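How Does a Computer Learn What a Cat Is?

I get asked this one a lot, mostly by kids who have just watched a phone sort all their pet photos into one album. How did it know? Did somebody sit down and explain cats to it?

Sort of! But it's weirder than you'd think, so let's go slowly.

Why you can't just tell it the rules

Try writing rules for "cat." Four legs, pointy ears, whiskers, a tail. Great, except now a fox counts as a cat. And a cat curled up in a ball, with its legs tucked away and its ears flat, doesn't count at all. I once tried to write a full list of cat rules and quit when I got to number 45. My list still let in some raccoons.

So people who build these programs mostly gave up on lists and went for examples.

Learning from a pile of pictures

Say I make a little program and call it Brurna. I show Brurna a photo and ask, "Cat or no cat?" The first time, Brurna is only guessing. It has no idea. If it guesses wrong, some numbers inside it get nudged a tiny bit. Then I show it another photo, and another, and the numbers get nudged again and again.

After 300 photos Brurna is a bit better than a coin flip (hooray, I guess). Real programs often need many thousands more. All that nudging is called training, and the numbers are called weights. They're like the knobs on a huge music mixer, except the computer turns them by itself.

It works for other things too, like spotting fruit, reading messy handwriting or telling a trumpet from a violin.
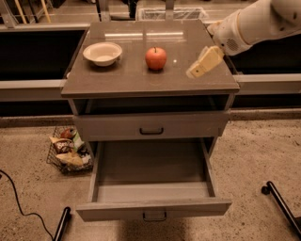

When it gets things wrong

Now for my favorite part, the mistakes! Suppose every cat photo I used was taken on a sofa. Brurna might decide that sofas are what matter. Show it a dog on a sofa and it says "cat," very sure of itself. It did what the examples taught it, and my examples were lopsided.

The fix is to mix things up. Cats outside, cats in boxes, fluffy cats, bald cats, and lots of sofas with no cat anywhere near them. You also keep some photos hidden until the end. If I save 112 pictures that Brurna has never seen, I can use them as a fair test, the same way your teacher doesn't hand out the spelling test answers first.

Try it yourself

Grab a friend and make up 2 silly words, like "flib" and "norp." Draw some flibs and some norps on cards, with a secret difference between them (maybe flibs always have a stripe). Show the cards one at a time, let your friend guess, and say only "yes" or "no." Watch how many cards it takes before they stop guessing and start knowing. Then swap, and make your secret harder!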